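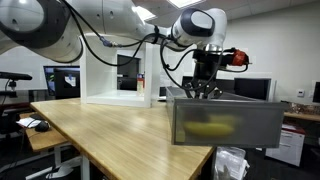
반투명 서랍 안의 바나나와 그 위로 내려온 그리퍼.

Intan Kusuma
21/07/2019
인쇄 | 이메일로 보내기

1/ 기계가 집안일이나 매장 일을 할 수 있느냐는 질문을 자주 받는다. 요즘 Trellasar에서 하는 정리 작업을 기준으로 짧게 적어 본다. 물건을 집어 서랍에 넣고, 다시 꺼내고, 제자리에 두는 일이다.

2/ 답부터 쓰면 일부는 된다. 물건 종류가 정해져 있고 서랍 위치가 크게 바뀌지 않으면 된다. 그 조건이 빠지면 성공률이 많이 떨어진다.

3/ 3월에 바나나 하나로 서랍에서 꺼내기를 시험했다. 159번 시도해서 95번 성공했다. 떨어뜨린 것, 잡았다가 서랍 벽에 걸린 것, 엉뚱한 곳을 잡은 것은 전부 실패로 셌다. 사람이 도와준 경우도 실패다.

4/ 실패는 대부분 잡는 순간에 나왔다. 바나나는 휘어 있어서 어느 방향으로 잡느냐에 따라 들어 올릴 때 돌아간다. 가운데를 잡으면 나은데, 벽에 붙어 있으면 손가락이 들어갈 틈이 없다. 사람은 이럴 때 손끝으로 살짝 밀어 놓고 잡는다. 우리 프로그램에는 아직 그 동작이 없다.

5/ 서랍도 쉬운 물건이 아니다. 책상 위에 놓인 컵은 옆에서도 위에서도 잡을 수 있다. 서랍은 벽이 있어서 위에서 들어가야 하고, 손목 각도가 조금만 틀어져도 테두리에 닿는다. 반투명 플라스틱은 밖에서 보면 안의 물건이 흐려진다. 사람은 대충 노란 것이 보이면 바나나겠거니 하는데, 인식 쪽에서는 윤곽이 뭉개진 물건으로 들어온다.

6/ Marilou Umali가 매장에서는 어떠냐고 물어봤다. Marilou는 Wuisan에서 진열 일을 오래 했다. 상자를 뜯고, 상품을 앞으로 당기고, 유통기한 지난 것을 빼는 일이 하루의 절반이라고 한다. 이 중에 지금 기계에 맡길 만한 것은 당기는 일 정도라고 본다. 상자 뜯기는 아직 멀었다.

7/ 속도 얘기도 해야 한다. 사람이 한 번에 끝낼 동작을 로봇은 접근, 정지, 확인, 잡기로 나눠서 한다. 옆에서 보고 있으면 답답하다. 빠르게 돌리면 잡는 정확도가 떨어져서 지금은 느리게 둔다.

8/ 물건이 하나일 때와 여러 개일 때도 다르다. 아래는 서랍에 바나나 말고 다른 것도 있는 경우다. 바나나는 바닥에 길게 누워 있고 뒤쪽에 빨간 물건, 왼쪽 끝 벽에 작은 연두색 블록이 붙어 있다. 블록처럼 벽에 붙은 물건이 제일 까다롭다. 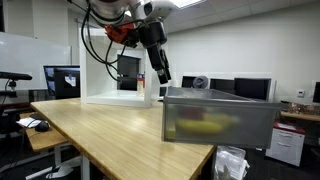

9/ 데이터는 얼마나 필요한가. Amirul Menon은 물건 하나당 시도 기록이 약 2000개는 있어야 한다고 본다. 나는 개수보다 물건이 놓인 자세가 얼마나 다양한지가 더 중요하다고 생각한다. 똑같이 놓고 계속 반복한 기록은 별로 도움이 안 됐다. 이 부분은 둘이 아직 의견이 다르다.

10/ 가정용은 언제 나오느냐는 질문에는 날짜를 말하지 않는다. 집은 서랍마다 깊이가 다르고 안에 뭐가 들었는지 주인도 모른다. 우리 집 부엌 서랍만 해도 건전지와 고무줄과 젓가락이 같이 있다. 지금 수준으로는 손도 못 댄다.

11/ 매장이나 창고 쪽이 먼저일 것 같다. 물건 목록이 있고 선반 규격이 정해져 있으니까. 그래도 야간에 사람 없이 돌리는 것은 반대다. 떨어진 물건을 줍는 동작이 아직 안정적이지 않다.

12/ 다음에는 서랍 안 물건의 순서를 바꿔 가며 꺼내기를 해 볼 생각이다. 벽에 붙은 물건을 먼저 밀어내는 동작도 넣는다. 결과가 나오면 실패 횟수까지 같이 올리겠다.

인쇄 | 이메일로 보내기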